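About Leline

Leline packs small hand tool kits for people who have just moved into a first apartment, and for anyone who keeps borrowing a screwdriver from next door. Tane Pomare started it in Wasinville nine years ago with one table and a stack of empty gift boxes. The table is still in use.

Each kit goes into a rectangular box with a hinged lid. We fold the lid all the way back while we work, so both hands can get at the tray.

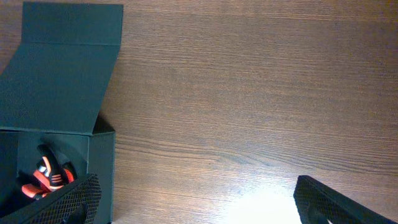
Lid back, box on the bench.
5 shares

The basic kit is pliers, a wrench and a screwdriver. We tried adding a hammer one March, but it dented the box walls in shipping and we dropped it. Tools are wiped down before they go in, and the last ones wait on the wood beside the box until there is room for them.

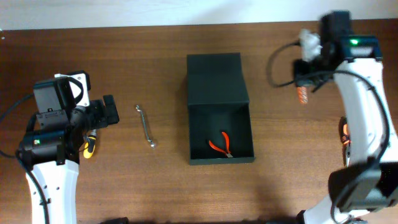 Carlow Street customers have asked whether the wrench could go on top, and one of them, Odile, wrote that she reaches for it more than everything else in the box put together.

We have thought about fixed foam slots – we made 22 samples with a supplier, Caldeira – but they only suited one size of plier. The open tray lets you add a tape measure or a few picture hooks later. It also means the lid has to close flat over whatever is in there,

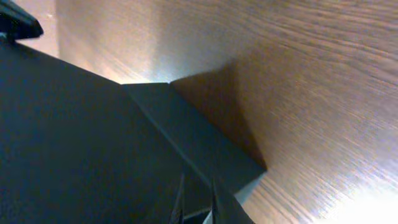 so we shut every box once and open it again before it gets its label. If the lid sits high, the pliers are turned and we try again. Larger orders go out under our trade name, Surnura, with the same tools inside.
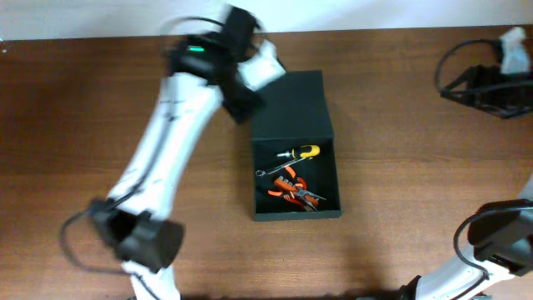 Can I buy a replacement for just one tool?
Write to the shop with the name of the tool and we will mail it on its own – allow eight days.

2 comments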